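Mar 21, 2019

Residency Diary, Akbridge Reading Room

The Reading Room opened at the usual hour. The overnight rain had stopped and the front steps were dry enough to be left without the rubber mats. Both radiators on the ground floor were running. The radiator under the east window still knocks when it comes on, and the matter has been entered again in the building log.

The morning was given to the Lamano ledgers. Volume 2 was brought up from the store and placed on the foam supports. It covers the later period of the Lamano mill and is in better condition than the first volume, although the spine has separated at the head and the opening leaves are stained along the lower margin. The hand is regular. Whoever kept the accounts used the same abbreviations from beginning to end, and the key drawn up last week needed only one addition, a looped mark that stands for carted goods.

Transcription reached page 127 before the midday closing. The entries on that page concern the repair of the weir and the purchase of lime, rope and tallow. An amount of 2756 is carried forward at the foot of the column without any note of what it represents. It does not agree with the sums above it. The figure has been copied as it stands, with a query in the margin, and no correction will be made until the matching daybook has been found. The catalog places the daybook in the Sonda deposit, which has not yet been fully listed.

A letter was received from the Sonda office on this subject. The office confirms that the deposit may be consulted, that boxes must be requested in writing, and that no more than one box may be on the table at a time. A request was sent in the afternoon mail. The office also asks that pencil only be used, a rule already followed at Akbridge.

The room was closed for the midday interval and refreshments were taken away from the collections, in accordance with the house rules.
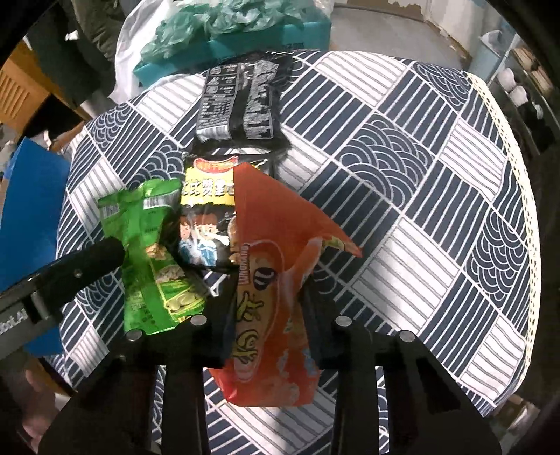
Snack packages on the patterned tablecloth with lace trim.

In the afternoon the weather cleared and the blinds on the west side were lowered to protect the open volume. Work resumed with the loose papers found inside the back board of the ledger. These include receipts, a torn notice of sale and a short list of households along the Su road. The list is undated. Its paper is thinner than that of the ledger and the ink is browner. It may have been placed in the volume for safekeeping by a later owner. Each item was put into a separate sleeve and numbered in pencil on the sleeve only.

The household list deserves further attention. Several of the properties on it also appear in the ledger as suppliers of barley, and one is entered twice under different spellings. If the Su road list can be dated, it should help to show how far the mill drew its grain in a poor season. A comparison with the parish map was begun and then put aside, as the map is too large for the remaining table space while the ledger is open.

Box 89 was returned to the store before closing. The lid no longer fits and a replacement has been requested. The temperature and humidity readings were taken and were within the permitted range.

The writer records some fatigue of the eyes after the long columns of the morning. A stronger lamp would be of use and will be mentioned in the monthly report at the end of March. The evening was spent on the fair copy of pages completed earlier in the week.

Tomorrow: continue from page 128, check the lime purchases against the weir accounts, and clear the long table for the map.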